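From: Ezekiel Oyelaran
Subject: Re: [Oltovari] Coolant loss on the starboard engine

On Saturday Mortimer Szabo wrote:
> Starboard header tank was low again after the hop to Kapoor. No
> stain on the cowl, oil is clean, pressure cap tested good. 14 hours
> since the Flollus hoses went on. Do we pull the radiator?

Leave the radiator in. I would look at the hose clamps first. The Flollus hose has a thicker wall than the original and takes a set after the first few heat cycles. Retorque cold, run to normal temperature, let it sit overnight and retorque again. We did this on the port side at 33 hours and the loss stopped.

If the clamps are tight, check the pump drain below the aft cowl. A worn seal will weep only at high rpm and the slipstream carries it off, so a clean cowl tells you little.
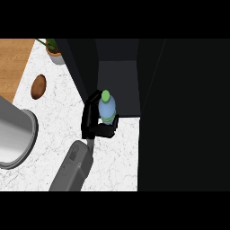 Top-up quantity needs to go in the log every time, in ounces. "Low" is no use for a trend. Use a clear container so the level can be read through the wall; a translucent water bottle like the one with the green cap will do once it is marked off and labeled COOLANT. Premix only, no tap water.

The Sterkska manual gives 300 hours for the pump seal. Ours is at 47, so I would be surprised, but the spare is on the shelf if you need it.

Ezekiel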